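News > Services > Membership and access

Library cards at Aldale to change format from April

Aldale Library Service will replace its printed barcode cards with contactless ones from April. The change applies to the central library and to the 7 branches, including Brulleo Road and the reading room at Skorine. Existing cards will work at staffed desks until the end of the changeover period, but not at the self-service machines once these have been converted.

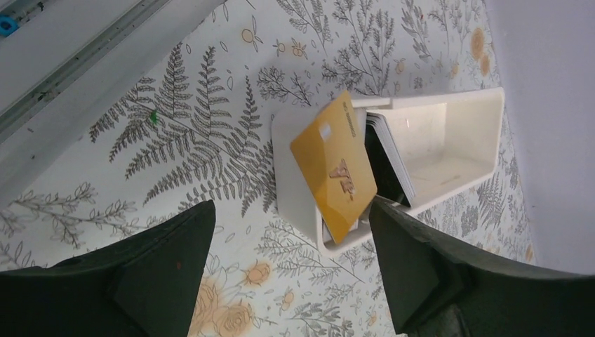 Aldale Library Service — Membership and Systems Team

The present barcode has been in use since the service moved off paper tickets. Its main weakness is wear. The printed lines rub away with handling, and a scanner that cannot read the first or last bars rejects the whole number. Staff then key it in by hand. Last year the central desk issued 523 replacement cards, most of them for barcodes that no longer scanned.

The new card stores the same membership number on a chip, which is read when the card is held near the panel on the machine. No name, address or borrowing record is kept on the card itself. Those details remain in the catalogue system, Wubshet, and are looked up from the number at the point of use. A lost card should still be reported, so that the number can be blocked.

Members do not need to apply. Cards will be issued over the counter on the next visit after a branch has converted, on production of the old card or one form of identification with a current address. The PIN stays the same. Junior members can be issued with a new card only when a parent or guardian is present, as at first registration. 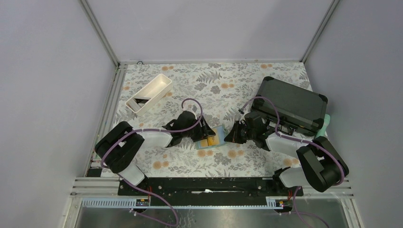 Membership cards: the format changes in April.

Each branch will lose its self-service machines for up to 14 days while the readers are fitted and tested. Returns can be made through the outside drop box as normal, and loans will be handled at the desk. Items due back during the work at a member's home branch will be renewed automatically, except for reserved titles and inter-library loans. The order of work has been set by the age of the machines: Brulleo Road first, central library last.

Contactless cards can interfere with one another when stored together. If a reader detects 2 cards at once it may refuse both, so the library card should be taken out of a wallet or holder before use.
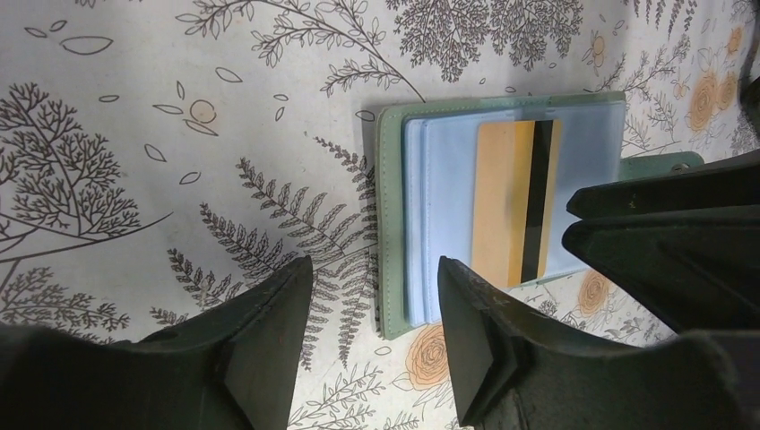
Metal-lined sleeves will also block the signal. Ordinary plastic and leather have no effect on it.

The first card is free. The replacement charge is unchanged, and will be waived for any card that fails without visible damage — a cracked or punched card does not qualify. Old cards can be handed in at any desk for shredding. Members who use only the e-book and audio collections can carry on with their current number and need take no action.

Filed under: Borrowing, Self-service, Branch notices

Shares: 14 | Comments: 2

Contact the library | Accessibility | Privacy | Back to top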